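El orden de lo pequeño: conversación con la responsable de enseres de la residencia Silulis

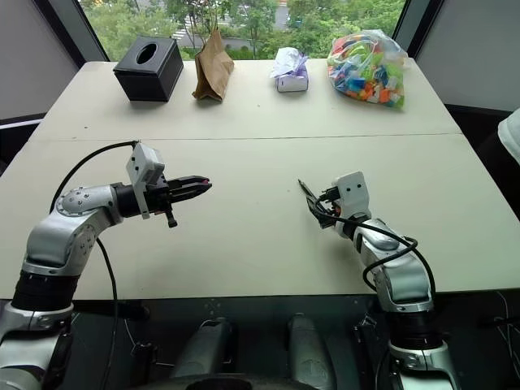

La residencia Silulis revisa cada año, en agosto, el contenido de sus salas comunes. La responsable de enseres, que ocupa el puesto desde hace 6 años, recibió a este boletín a las nueve de la mañana, antes del inicio de la jornada, para exponer los criterios que rigen esa tarea.

«Empezamos siempre por las mesas», explica. «Lo que se queda encima de una mesa acaba perteneciendo a la mesa, y después cuesta mucho decidir adónde va». La norma interna establece que los objetos de uso diario se coloquen en línea junto al borde más alejado, de modo que el resto de la superficie permanezca disponible para trabajar.

Los pañuelos de papel figuran entre los artículos de mayor consumo. La residencia mantiene la caja cuadrada negra en las salas y reserva los paquetes pequeños para los desplazamientos. «Son dos usos distintos y conviene reponerlos por separado. El año pasado los pedíamos juntos y siempre faltaba uno de los dos».

Mayor debate suscitó la bolsa de papel marrón. El edificio Potley propuso retirarla en favor de recipientes rígidos, propuesta que no prosperó. «Se dobla por arriba, ocupa poco y, cuando está muy arrugada, se recicla. Para guardar cosas unos días nos basta».

En cuanto a los bloques de colores, el criterio es el contrario: deben conservarse en bolsas de plástico transparente. «Quien busca los bloques tiene que verlos sin abrir nada. En una caja cerrada se olvidan en el armario».

La revisión se prolonga durante 3 semanas y comprende 21 salas. Los resultados se recogen en el inventario Vorton, que la dirección consulta antes de aprobar las compras de otoño. Preguntada por la superficie de trabajo, la responsable se declara partidaria de juntar dos tableros blancos. «La junta se nota al escribir encima, eso es cierto, pero después cada tablero se traslada por su lado».

El próximo edificio en revisarse será el Popescu.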